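Chapter 5
The Linked Story Collection

2024-12-06
By the Trevard Coursebooks editorial staff
Reading time: 8 min

A linked story collection is a book of short stories in which each story can be read alone and in which the stories also share material. The shared material may be a place, a group of characters, a period, an event, or a narrating voice. The form has been given several names. Critics have used "cycle," "sequence," "composite novel," and "novel in stories," and these terms do not always cover the same books. In this chapter "linked collection" is the general term. "Cycle" is kept for books in which the last story returns to the material of the first, and "sequence" for books in which the order of the stories follows the order of events.

The previous chapter treated the single story as a closed unit with its own opening, its own pressure, and its own stopping point. Students should keep that account in mind, as nothing in it is canceled when a story is placed beside others. A story in a linked collection still has to do its work within its own pages. What changes is the amount of information a reader can be expected to bring to it, and the kind of question that can be left open at its end.

5.1 Terms

A link is any element that appears in two or more stories and that a reader can recognize as the same element. Recognition is the test. If a street is named in the second story and described without its name in the sixth, the link exists only if the description is enough to identify the street. A theme does not count as a link in this sense. Many unconnected collections return to grief, money, or emigration, and a reader who notices this has noticed something about the writer's interests. The structure of the book is a separate question.

Links are usually sorted by what is carried from one story to the next. A place link carries a setting. A character link carries a person, who may be the center of one story and a passing figure in another. An event link carries an occurrence, such as a fire or an election, seen from more than one position or at more than one distance in time. A voice link carries a teller. Object links also occur, but they are seldom strong enough to hold a whole book together and tend to be used in support of one of the other types.

Links also differ in weight. A heavy link is one without which the later story loses part of its plot. A light link can be missed at no cost to the plot. Most collections use both, and the proportion between them is one of the first things to establish when describing a book of this kind. A collection made mostly of heavy links will be read as something close to a novel. A collection made mostly of light ones may be read straight through by someone who never notices that the stories are connected.

5.2 The working example

The main example in this chapter is The Plornport Stories, a set of eight stories prepared for this coursebook and printed in full in the reader that goes with it. The setting is Plornport, a small harbor town with one cannery, one ferry, and a school that is closing. The longest story runs to 4,000 words and the shortest to 800. The stories were written to show a range of link types and weights, and they should not be taken as a model of how every collection ought to be built.

The first story, "Slack Water," follows a ferry clerk through one working day in June. The clerk refuses a ticket to a woman without the full fare. The woman is not named, and the story ends before the reader learns where she was going. In the fourth story, "Salt Account," a woman newly arrived in the inland town of Zemley mentions that she came most of the way on foot. Her coat matches the one described in the first story. The connection is never stated. "Salt Account" is complete without it, and the link is therefore light, though its effect on a second reading of "Slack Water" is considerable.

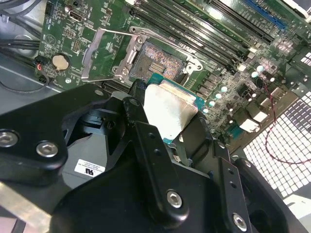
The fifth story, "The Maldonado House," works differently. It concerns the sale of a boarding house, and the dispute at its center depends on a promise made in the third story. The promise is referred to twice but not explained. A reader who begins with the fifth story will understand that the two sisters disagree and will not understand why the younger one gives way. The link is heavy. It also shows the risk that comes with heavy links, which is that the story can no longer be placed in an anthology or a magazine without revision.

5.3 Order

The order of stories in a linked collection is a compositional decision and should be described as one. Three orders are common enough to have names. Chronological order follows the dates of events. Radial order places a central story near the middle of the book and arranges the others by their closeness to it. Returning order begins and ends in the same place or with the same person.

It is often hard to tell from the finished book which order the writer began with. Stories may have been published separately over a number of years, in a sequence unrelated to the one in the book. Where earlier magazine versions survive, they should be compared with the collected versions. Names are the detail most often changed. A character called by one name in a magazine and by another in the book has usually been merged with a character from a different story, and the merger is evidence that the link was added late. Changes to dates, ages, and street names should be recorded for the same purpose.

Late links are not inferior links. They do tend to be lighter, and they tend to fall in the opening or closing paragraphs, where a sentence can be changed without disturbing the rest of the story. In The Plornport Stories the closing paragraph of "Slack Water" exists in two versions, both given in the reader. The earlier version does not mention the coat.

5.4 Reading for gaps

The space between two stories in a linked collection is part of the form. Time may pass in it, and a reader is expected to work out what has taken place. This differs from the gap between chapters in a novel in one respect. A chapter break normally carries a promise that the narrative will resume. A story break carries no such promise, and the reader learns only on meeting a familiar name or place that the earlier material is still in use.

When making notes on a collection, use one page per story and leave the lower part of each page blank. On the upper part record the setting, the date if one is given, the persons present, and the persons mentioned but absent. The last of these is the entry students most often omit. Persons mentioned but absent are the usual source of later links. The lower part of the page is filled in after the whole book has been read.

Section 5.5 applies this method to the first four Plornport stories. Section 5.6 takes up the question of voice, with particular attention to collections in which the narrator of one story appears as a minor figure in another and is described there in terms the narrator would not accept.

Contact | © 2024 Trevard Coursebooks | Back to top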